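How to Ask Your School District About Lead in Drinking Water

Many parents want to know if the water at school is safe, but they do not know where to begin. I was the same when my daughter started first grade. I wrote to the wrong office two times, and I waited a long time for nothing. In this page I explain the steps which worked for me and for my neighbor Dima Mahasneh, whose son goes to the same school.

Before you start

You need the full name of the school, the name of the district, and an email address you check often. You do not need to be an expert in chemistry. It also helps to know in which year the building was built, as older buildings can have more old pipes and solder. Our school was built in three parts, and the oldest part is the one with the kindergarten rooms.

Step 1. Look for results that are already public

Open the district website and search for the words "water testing" or "drinking water." If the search finds nothing, look under Facilities, Operations, or Health and Safety. In our district, the report was inside the minutes of a board meeting from November. Save a copy on your own computer, because pages can move when the website is changed.
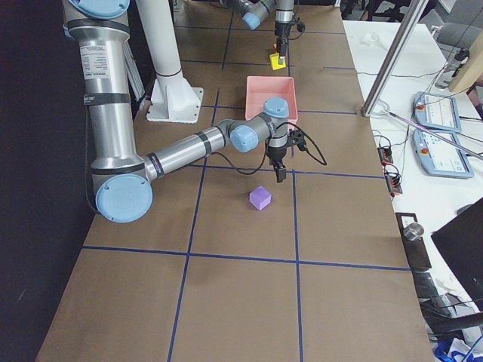 A robot arm over a taped worktable.

Step 2. Find the right person

The school principal is a kind first contact, but the principal usually does not keep the test results. Ask the front office for the name of the facilities manager. For us it was Tuva Engström, and she answered my message on the next Monday. Write to this person directly and put the principal in copy.

Step 3. Write a short request

Keep the letter to one page or less. You can use this text and change the names:

Dear Ms. Engström,
I am a parent of a student at Salameh Elementary. Please send me the most recent results of lead testing for drinking water in the building. I would like to see the result for each tap, the date of sampling, and any repairs that were made after. Thank you for your help.

Ask for the result of each tap. A letter that says "the school passed" does not tell you which fountains were tested. Our report had 70 pages, and the table I needed was on page 11.

Step 4. Read the table

Look first at the unit. Some laboratories write "ppb" (parts per billion) and others write "µg/L." For drinking water you can read these two as the same number. Then look at the column with the location. If a tap has only a code, ask for the floor plan that explains the codes.
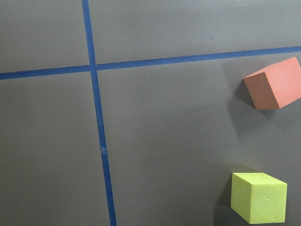

Check also if the sample was a "first draw," meaning that the water stood in the pipe for several hours before somebody opened the tap. A sample taken after the water has run for some time can show a lower result, so please do not compare the two kinds directly.

Step 5. Ask what happens next

If a result is higher than the limit your state uses for schools, ask these questions in your second letter:

Is the tap closed now?
Will the fixture be replaced, or will it get a filter?
When will the water be tested again?
How will parents receive the new results?

In our case 2 fountains near the gym were closed, and the new fixtures came before the winter break. Dima keeps all the letters in one folder with the date on top, and I have started to do the same.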